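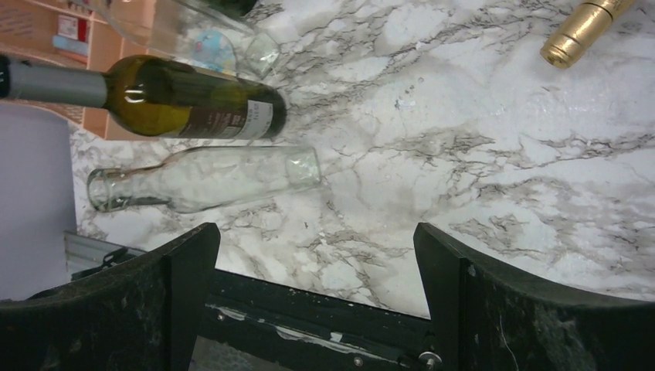
Bottles on a marble-patterned worktop

Stungate Ballot Box, Large
Item 2438

We have been making ballot boxes for a good many years now, and the Stungate is still the one that parish clerks and returning officers ring us up for by name, which pleases us more than we can say. It is a proper, old-fashioned sort of box (sturdy, plain, and easy to carry through a village hall door) with a few sensible changes that people have asked us for over the years.

The box holds up to 2000 folded ballot papers. The slot in the lid has a sliding cover, so it can be closed and sealed at ten o'clock without anyone hunting about for tape, and there are three sealing points in all: one on the slot cover and two on the lid. Each takes a standard numbered plastic seal. You will find a clear window on the front for the polling station notice, and it wipes clean with a damp cloth.

Our designer, Ludger Stöcker, spent a whole April going round count venues with the first version, listening to the people who had to tip the thing out at midnight, and the rounded inside corners are all down to him. Papers used to catch in the old square ones, and counting staff do not like a paper that turns up late!

What comes in the carton
Box and hinged lid
Slot cover, fitted
Two carrying handles
A starter bag of 267 numbered seals
Sealing instructions and a spare record sheet

Good to know
Boxes stack when empty with the lids off. If you need a smaller one for a postal vote drop-off or a club election, please have a look at the Proltau, and for a matching screened voting booth, the Tarkutis folds flat and takes up very little cupboard space. Lids from the older Stojanovska boxes do not fit this model, I'm afraid, though the seals do.

Order early if you have a spring poll coming up, and do tell us your polling date when you write.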